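Sim cell sign-off rules, what are yours?

vdrakos
Posted Monday
We finally wrote down our rules for sim cameras and I'm so happy with them I want to share! Short version: every camera in the cell gets a preview render before a batch goes out, the wrist camera included. Textures on the big surfaces have to be there, no plain fills. And nobody starts a batch of more than 60 episodes without a second person looking at the previews. What do the rest of you do?

glykeria_c
Love this. We have almost the same list at Ridmont, plus one more: write the random seed in the batch notes. It saved us a whole afternoon in January.

gorazd_b
I like the previews, but the second person rule would drive me nuts. We run 4 cells and there are two of us. A script can check that the render isn't black and move on.

vdrakos
A script can't tell you the view is useless though! A wrist view can be bright, colorful, and right up against a surface with nothing to grab in it.

gorazd_b
Sure, and a real wrist camera gets views like that all the time. I'd keep them in. If you throw out every close-up you're training on a tidier world than the robot will get.

sharada_r
With Gorazd on keeping them, with Vangelis on looking first. Our rule is keep the close-ups, tag them, and never use one as the only preview for a cell. We went through 372 episodes that way and the tags were so handy later.

vdrakos
Ooh, tagging. Okay, I'm adding that tonight. Mine would get "close, two surfaces, no gripper" and go in the batch with the wider views next to it. 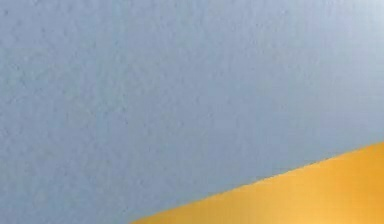
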